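Grultwood students teach robot hand to pick up laundry

2021-06-10

71 shares
5 comments

A student robotics team at Grultwood High School has spent the spring teaching a robot hand to deal with cloth, and will enter it in the Jibrin Student Robotics Meet in December.

The project is called Druvodis. The team wants a robot arm to take soft items out of a pile one at a time and put each one in the right bin. Past Grultwood entries worked with blocks and plastic cups, which keep their shape when they are grabbed.

"A cup is the same cup every time," said Nkechi Nwachukwu, a junior and the team captain. "You pick up a bathrobe twice and it's two different objects."

The arm does not get its instructions line by line. Team members do the task themselves with a gripper they hold by the handle, and a camera on the gripper records each attempt. The recordings are then used to train the software that will run the arm. Students work in pairs, with one doing the picking and the other writing down what was picked and whether it was dropped. 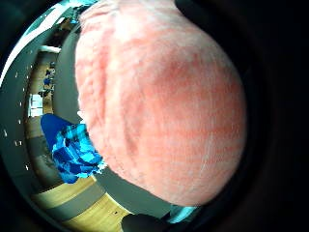 The team had 477 recordings at the end of the school year. Of those, 226 were thrown out, most of them from the first weeks, when the students were still learning how fast to move. Kayode Igwe, a sophomore who looks after the files, said the early ones were too quick to be useful.

"We were treating it like a race," Igwe said. "Then we watched them back and it was just blur."

Igwe now checks each batch the same day and sends a short list of repeats to the rest of the team. Fuzzy and fleecy items have been asked for again more often than anything else. They compress when the gripper closes, and in early tests the arm stopped squeezing too soon and let them slip.

Thin shirts caused the opposite trouble. The arm would take hold of two at once and put both in the same bin, which counts as a miss under the meet's rules.
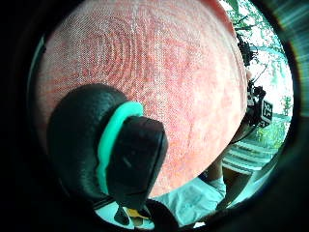 Touch is the other half of the project. Cameras alone did not tell the team how hard a person was pressing, so Kerubo Rweyemamu, a senior, took on the job of adding sensors for the hand. She settled on a cap worn on the finger, padded and black, with a teal band running along the middle and a flat block at the front. Rweyemamu said the padding took longer to get right than the wiring. An earlier version was stiff enough that people changed the way they held things while wearing it, and those readings could not be used.

The readings from the caps are lined up with the camera recordings by time. That step is still done partly by hand, and the team hopes to have a script for it before school starts again.

Rweyemamu graduates this month. She has written up the sensor work in a binder for whoever takes it over, and plans to come back for the practice runs in the fall.

Uchenna Bashir, who teaches physics and advises the team, said he was not sure about the idea when the students brought it to him last year. The meet scores on finished runs, and he thought a simpler task would give them a better shot.

"They wanted this one, and they'd already done the reading," Bashir said. "I told them to show me one sock in one bin by winter break. They showed me the sock."

In its most recent test, held in the school library, the arm sorted 71 percent of the items correctly. Bashir said the score will need to go up, and that the test pile was smaller than the one used at the meet. The arm also takes longer than the rules allow for a full pile.

Most of the parts were paid for out of the school's science budget. Drurnavon Tool & Supply gave the team fasteners and a used workbench, and owner Ngozi Ekwueme has let students cut brackets in the shop after hours.

The team will meet through the summer, with a break in July. Nwachukwu said the first job is to record more towels and blankets, which are barely covered so far. After that the students will start running the arm against the clock.

Students at Grultwood who want to join do not need any experience with programming. Sign-up sheets are at the front office and in Bashir's classroom. Families who would like to give old clothes or stuffed toys to the project can leave them, washed, in the box by the gym doors.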